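April 2025

Late evening, tea going cold, and I want to get today down before it runs together with the rest of the week. I drove out to Rirncombe this morning to look after the gripper on the Petchrat cell, which had been on my list ever since the night shift left a note saying it was letting things slip. The road was clear and the sun was out, and I sang most of the way, badly.

I started the way I always do, with the power locked out and a rag in my hand. The left finger had a little play in it when I wiggled it, hardly anything, but enough to feel. Two of the screws at the base of that finger had backed off, and I cleaned them up, put a drop of threadlocker on each and snugged them down again. Then I wiped both inner pads with alcohol until the rag stopped coming up gray (that took longer than I'd like to admit, and I went through most of a box of rags). I had a new set of pads with me from the Nevholm stockroom, but the old ones still had life in them, so I put the new ones in the drawer under the controller and wrote that on the sheet.

After that came the part I enjoy, which is setting the close position again. The old number was 47 and I brought it down to 40, three steps at a time near the end, checking the squeeze by hand as I went. For the test piece I used the dented silver jar with the red tape down it. I'm fond of that jar. It's dented and crumpled, worst across the upper half and smoother down where the fingers press, and I figure if the grip is happy with that, it will be happy with the good ones. 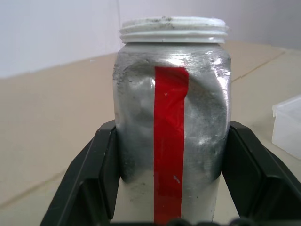

The old jar between the fingers, seen from the wrist camera.

I ran the lift and the set-down over and over while I ate my sandwich — not the proper way to have lunch, I know, but I like to listen to a machine for a while once I've had my hands on it. There was a small tick on opening that bothered me. I traced it to the cable tie at the wrist, which had been left long and was brushing the cover, and I snipped it and the tick went away. Such a silly little thing, and I was so pleased with myself!

I wiped the wrist camera lens too, and saved the program under a new name so the old one is still there if anybody wants it back. The sheet on the door is filled in up to today, and the next pad check is down for May. I need to remember to bring the short hex key, as the long one won't fit behind the right finger and I skinned a knuckle finding that out again.

Skurthorpe tomorrow, for the conveyor. I ought to pack the grease gun tonight, but it's warm in this chair and the bag is all the way out in the hall, so it may have to be morning.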